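**Ticket 848: Greifervergleich Getränkeregal, Backengreifer verliert Flaschen beim Herausziehen**

Status: offen, wartet auf Rückmeldung von Spahić
Angelegt von: Tihomir Ionescu
Mitlesend: Lejla Todorova

Moin zusammen, ich kippe hier mal alles rein, was ich bis jetzt habe, sortieren können wir später (Lejla, du darfst gern mit dem Rotstift ran!).

**Worum geht's**

Wir vergleichen ja gerade den Zweibackengreifer von Spahić mit dem Fingergreifer von Erkurora, beide am selben Arm, beide mit derselben Handkamera. Der Spahić ist eigentlich mein Liebling, schön schmal, kommt prima zwischen die Flaschen. Nur rutscht ihm beim Herausziehen ständig was weg. Die Flasche kippt erst leicht nach vorn, bleibt mit dem Boden an der Regalkante hängen, und dann dreht sie sich aus den Backen raus. Dosen laufen dagegen völlig problemlos, ich hab mit denen quasi aufgehört zu testen, weil's langweilig wurde.

Fehlermeldung im Skirkia-Controller, immer dieselbe:

```
E317 grip_lost: force below threshold during retract
```

**Was ich schon probiert habe**

- Greifkraft hoch. Hält besser, aber die Flasche beult ein und die Kamera verliert das Etikett. Wieder zurückgestellt.
- Gummierte Backen statt der glatten. Deutlich besser bei vollen Flaschen, bei halbvollen kein Unterschied (hä?).
- Rückzug langsamer. Kostet Zeit und bringt fast nichts, die Flasche fällt halt in Zeitlupe.
- Greifpunkt höher, knapp unterm Deckel. Ganz schlecht, da pendelt unten alles.
- Controller neu gestartet, Firmware neu drauf, Kabel getauscht. Ja, ich weiß. Musste sein.

**Nachtrag, 14:20**

Lejla hat gefragt, ob der Erkurora das gleiche Problem hat. Hat er auch, aber seltener, und er fängt sich meistens wieder, weil die Finger nachgeben und sich an die Flasche anlegen. Dafür ist er so breit, dass er die Nachbarn mitnimmt. Beim letzten Durchgang hat er eine Flasche gegriffen und 2 umgeworfen, das war schon ein bisschen Slapstick. Im Lager von Wokwood, wo alles mit Abstand steht, würde ich ihn sofort nehmen. Im Ladenregal eher nicht.

**Nachtrag, 16:45**

Hab mir nochmal die Aufnahmen aus der Kopfkamera vorgenommen, also die, bei denen von Hand gegriffen wird. Wollte eigentlich nur die Kamerahöhe mit unserem Aufbau vergleichen und bin dann bei den Händen hängengeblieben.
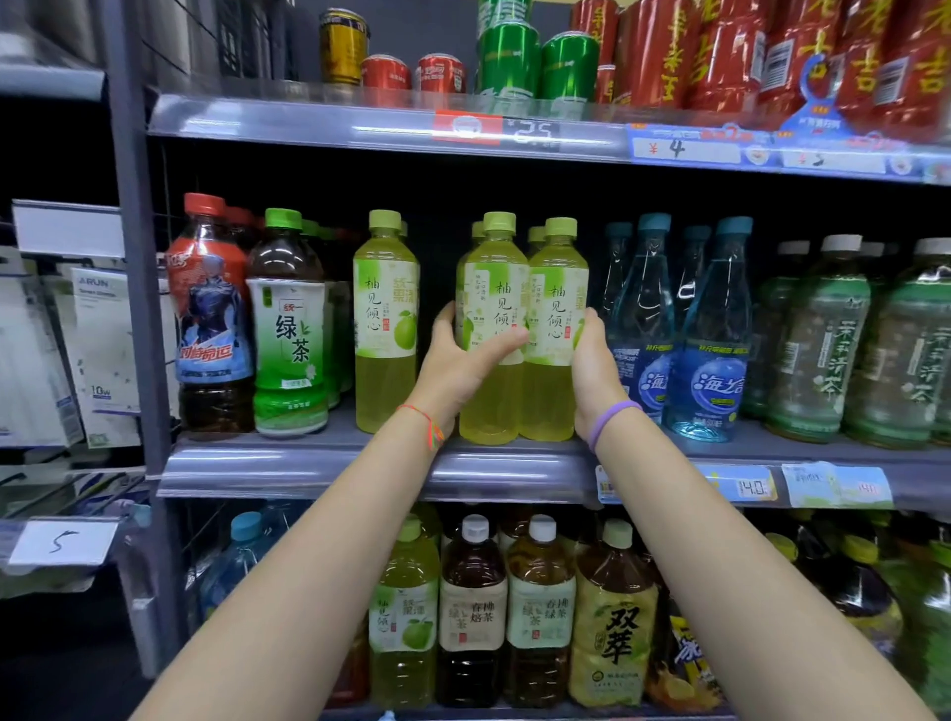

Der Spahić scheitert meiner Meinung nach am Anfahrwinkel, die Kraft ist gar nicht das Hauptproblem. Wir fahren stur waagerecht rein und ziehen waagerecht wieder raus. Bei den beiden Pomelo-Flaschen (柚见倾心, die hellgelbgrünen mit dem grünen Schraubdeckel) kommen die Arme von unten und schräg von beiden Seiten auf das mittlere Fach zu, und jede Hand hat eine Flasche und ist damit schon ein Stück vor der Reihe. So schräg von unten haben wir noch keinen einzigen Lauf gefahren! Mit dem Handgelenk am Arm geht das locker, wir müssen nur den Anfahrpunkt tiefer legen und die Sperre für die Neigung im Controller aufmachen. Rechts daneben stehen übrigens die Wasserflaschen mit 海之言 drauf, klare Flaschen mit klarem Inhalt. Die würde ich gern als eigenen Testfall aufnehmen, an sowas hat sich unsere Tiefenkamera bisher immer verschluckt.

Plan für den nächsten Durchgang:

1. Anfahrt schräg von unten, gummierte Backen drauf, Kraft auf Standard.
2. Kurz anheben, bevor gezogen wird, damit der Boden über die Kante kommt.
3. Dasselbe mit dem Erkurora, sonst ist der Vergleich für die Katz.
4. Klare Flaschen getrennt loggen, bitte nicht in denselben Ordner wie den Rest.

**Antwort Lejla, 17:10**

Klingt gut, Neigungssperre mach ich dir auf. Aber bitte erst mit leerem Greifer abfahren, der Arm kommt von unten verdammt nah ans untere Fach. Und schreib dazu, welche Backen drauf waren, in den alten Logs fehlt das überall.

**Antwort Tihomir, 17:25**

Jaja, erwischt. Backen stehen ab jetzt im Dateinamen. Leerfahrt mit dem Spahić ist durch, unten sind fast 3 Zentimeter Luft, das reicht mir. Mit dem Erkurora wird's enger, da muss ich den Anfahrpunkt noch ein Stück nach vorn schieben. Flaschen kommen morgen früh dran. An Spahić hab ich parallel geschrieben, ob es die gummierten Backen auch mit Wölbung gibt, dann läge so ein runder Flaschenbauch viel satter drin. Ticket bleibt solange offen.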